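Opinion | Work & Machines
3 min read

Still Waiting on the Robot That Tidies Up
By Coralie Treloar

My brother-in-law runs the packing floor at Jakley, and every October he asks me when he can buy a machine that clears a bench. I give him the same reply each time. A robot can pick up a block. Clearing a bench is a different job.
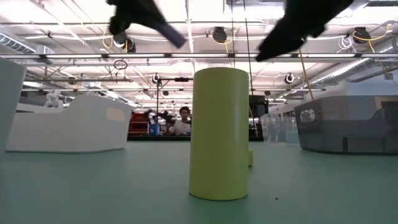

Picking up one known part, in a known spot, has been solved well enough to sell. The trouble starts when the parts change. Jakley stocks 2432 of them, and a new hire learns where most go in 11 days — including the ones with worn labels. I have seen no machine come close to that.

Homes are harder still. A kitchen counter has mail, crumbs and a phone charger on it, and the owner wants two of those left alone. 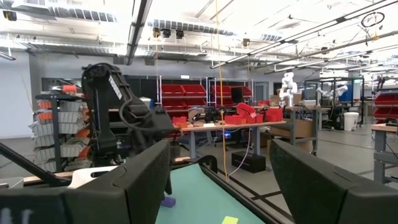 So should a small shop buy one now? Only if it has a single dull task that repeats all day and someone on hand to restart the arm when it stops.

I would like to be wrong. Vega Arrieta, who fixes conveyors in Wumville, thinks I am too gloomy and gives it a few years. Maybe so. For now I would put the money into better shelves and a second person on the late shift.

Filed under: Opinion, Automation, Small Business
Contact us | © 2020 Wumville Business Pages | Back to top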